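The Great Cable Untangling

Every October I promise myself I'll go through the box of cords under the desk, and every year it slides right on into December. Well, this time I did it! The box had followed us through 2 apartments on Conder Street and, I'm a little ashamed to say, hadn't been sorted in 5 years (there was a charger in there for a phone I'd forgotten I ever owned). I put on some music, made a big pot of tea and worked my way down, one knot at a time. The good cords went into a drawer with paper tags, and the rest are going to the recycling bin at Bredetti, the hardware store down the hill.

Posted 20/12/2021
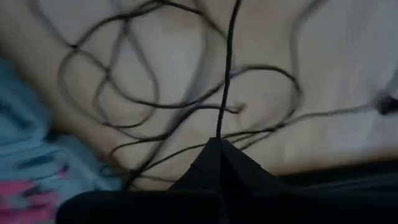

Thin black cable, loops and all, with one length running nearly straight.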